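Skusska opens second toy library in Plikimdale

Plikimdale, 3 April 2019

The association Skusska opens its second toy library in Plikimdale this month. Families can borrow toys, puzzles and board games for four weeks at a time, in the same way as they borrow books. The new location is on the ground floor of the former Karabulut furniture shop, next to the bus station.

The first toy library started in the northern part of the town and has today 164 member families. Many of them travel a long way to come, and the waiting list was closed in December. With the new location, families from the southern districts will have a shorter way.

"Children grow fast and their interests change fast," says Torunn Boström, chair of Skusska. "A family should not need to buy everything new, and also not keep everything in the cupboard for years."

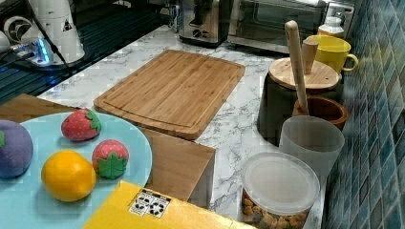 The collection counts 2187 items, which will be divided between the two locations. Members can reserve an item in one library and collect it in the other. For the reservations Skusska uses the lending programme Flillomeo, and it can be used also from a mobile telephone.

The yearly membership costs 9 euros per family. Schools and childminders can ask for a group card, for which other lending periods are valid. Items which come back with missing parts are first put aside, so that the family has time to search at home. No fine is asked during this period.

Hendrik Vermeulen is responsible for the new location. Before, he worked for several years in the children's department of a public library. "I hope that grandparents will also find us," he says. "They often ask what they can have in the house for when the children visit."

Suryani Ngui will lead a monthly games afternoon, to which non-members are also welcome. The programme for the first months can be read on the notice board at the entrance.

Press contact: Wahyudi Latuheru, Skusska, Plikimdale. Interviews and visits to the new location are possible by appointment.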